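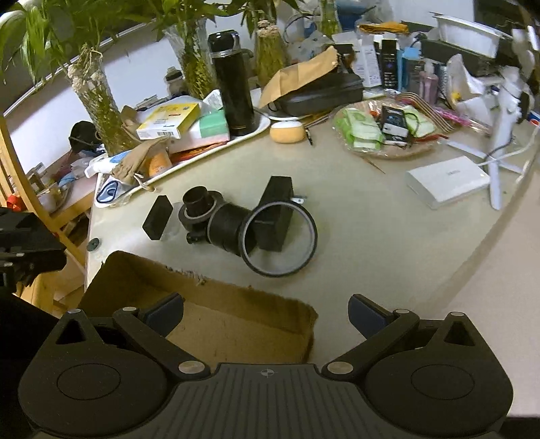
Hand gripper open over the cardboard, with the tape roll and the black parts behind it.

From: Korstead Robotics list
Date: Jan 8, 2021
Subject: Re: Bolta pads, pivots and what to practice before the next round

Hi all,

Answering Wiremu's message point by point. His text is quoted with the marks, mine is in between. I left out the part about the group order, which was settled in the other thread.

Wiremu Gilchrist wrote:

> I have been through the Imano rules again and I think we have been practicing the wrong thing. We spend most of the session on the tape roll and on small blocks. The rules give the same points for flat material as for solid objects, and we have hardly touched flat material.

Agreed. I went back through my notes from August and there is one page on flat material and the rest is blocks. The table in the photo is the setup I used for the last two evenings. The cardboard is close to the gripper and the tape and black parts are in the middle, so you have to reach past the flat piece to get to anything else. I found I was avoiding the cardboard without meaning to.

Corrugated board is a fair choice for practice. A torn edge is harder than a cut one. The layers come apart and one finger tends to go in between them, and then you are holding only the top sheet. If you come in from the side where the edge is clean you get both faces, but the rules don't let you choose which side you get, so please practice both.

> How are people getting the piece off the table in the first place? When it is lying flat I can't get a finger under it.

Three of us have tried this and we don't agree. What works for me is to push the piece with one finger until it hangs over the table edge, then pinch it there. It is slow, and on a round table you have to be careful about the direction or it slides along the edge and drops. The other way is to press down near the middle and close the fingers so the piece bows up between the pads. That works on thin card. On corrugated it depends which way the flutes run. Across the flutes it bends, along them it doesn't.

I would like everybody to try both and write down which one they used, in the log, next to the attempt. Right now the log just has yes or no in it.

> Do we have a position on finger opening at the start? I have been starting closed.

Start open. I know the old handout says closed, and I wrote the old handout. When you start closed you spend the first part of every attempt opening the fingers, and people do it at different times – some on the way down and some when they are already over the object. When we go through the attempts afterward we can't compare them. Start open, hold still for a moment, then move. I will change the handout.

> The pivots on our second Bolta have play in them. If I wiggle the left finger by hand the pad moves sideways quite a bit before the other one follows. Is that the rivets or the holes?

The holes, I think. The rivets on mine are still tight and I have used it more. I had the second one apart once and the hole in the left finger was slightly oval. It may have been like that from the start, I didn't measure it when we built it. We can print new fingers at Vergara if somebody books the machine. Use the file marked 402. Don't use the earlier one, which has the pad seat at the wrong angle, and the pads then meet at the bottom corner first.

When you refit the fingers, check that the pads meet flat along their whole length. Hold it up to a window and close it slowly. If light comes through at the top and not at the bottom, take it apart again. It is annoying, but a bad closing angle shows up in everything you pick up afterward and you will blame your hands for it.

> What is the heaviest thing we are allowed to lift with it?

The Imano sheet gives 800 grams for the object. I have not gone near that and I don't recommend trying it on the unit with loose pivots. None of the objects we use for practice are close. The limit for us is going to be grip and not weight. Smooth round things roll out of the pads before they are too heavy for them.

> Should we be clearing the table between attempts, or leave everything where it ends up?

Leave it. At the start of the season I cleared the table every time, and people got good at clean tables. The rules say the objects are placed among other things and that the other things are not to be knocked over. My table has plants in glass vases along the back, a thermos, cables, boxes and so on, and I left them all in place. It changes how you move. You come in lower and you think about where your elbow goes.

What I would ask is that nothing made of glass is within reach of the work area. Mine is at the far side. If you are at a smaller table, move it to the floor or the next room.

> For the tape roll, flat or standing?

Both count. Standing on its edge it is easier to grab and easier to lose. If you touch it off center it turns, and then you are chasing it. I get better results with one finger through the open middle and the other outside, so you are pinching the side of the ring. A couple of people go over the top with a pad on each face. That is quicker when it works. Lying flat, it is the same problem as the cardboard except that it has some height, so just pinch across the ring.

The black tube fitting is the one I would spend time on. It has a narrower collar at one end and a small knob under it, so it does not lie the way you expect, and when you squeeze it the pads go to the larger diameter and the narrow end drops. Take it close to the middle. If the roll is touching it, move the roll first. I lost several attempts trying to take the fitting while it was leaning on something.

The clear block is a separate matter. You can see the table through it, and from above it is easy to misjudge where its near side is. Wiremu asked me last month if we should put a sticker on it. I'd say no, there will be something clear in the Imano set and there won't be a sticker on it.

> How many attempts does each person need to log before the round? I've seen two different numbers on this list.

The number is 38 each. The other one was mine from before we knew how many people were staying on, please ignore it. As a group we are at nearly 1804, which was the target I set in August when it looked like a lot more than it was. Those who are already past 38 can keep going, but I would sooner have the people who are behind use the gripper.

An attempt that fails is still an attempt and goes in the log. Please don't delete them. Two of you have perfect sheets, and I would like to see the real ones.

> Last thing. Is anybody able to lend me a hand with the mount? The slots don't line up with the plate I have.

You probably have the plate from the older kit. The slots on the new bracket are longer and the spacing is different. You can get it to fit with one bolt in the slot and a washer, and it holds well enough for practice, but it will creep if you lean on it. I have a spare plate and I can leave it at Vergara with your name on it. Tell me which bolts you have and I'll put the right ones in the bag.

That is the end of Wiremu's message. A few other items while I am writing.

The log sheet is getting one new column, for method. Write "edge" if you pushed the piece over the edge, "bow" if you closed on the middle, and "side" for an ordinary pinch. Anything else, use your own word and I'll sort it out later. Old rows can stay empty.

Whoever has the first Bolta, please answer on the list so we know where it is. I have it down as going out before the holidays and then there is nothing after that. The next person waiting for it has no gripper at all at the moment.

If you take a gripper home, keep the pads out of the sun and wipe them with a damp cloth. No solvent. One pair has already come off its backing and I don't have many replacements.

I have not decided about the order of turns for the round itself. My feeling is that whoever is best on flat material goes first, while the table is still the way the judges left it – by the third turn things have been pushed around and it suits people who are quick with blocks. Wiremu prefers to draw lots. Send me your opinion, on the list or off it.

The handout with the changed starting position will come as a separate message, together with the fixed version of the finger drawing. Please throw away the paper copies of the old one.

R.
Korstead Robotics, student group

You are receiving this message because you are subscribed to the Korstead Robotics list. To change to daily digest or to unsubscribe, visit your subscription settings.
This archive uses cookies to remember your display preferences. By continuing to browse you accept their use. Accept | Settings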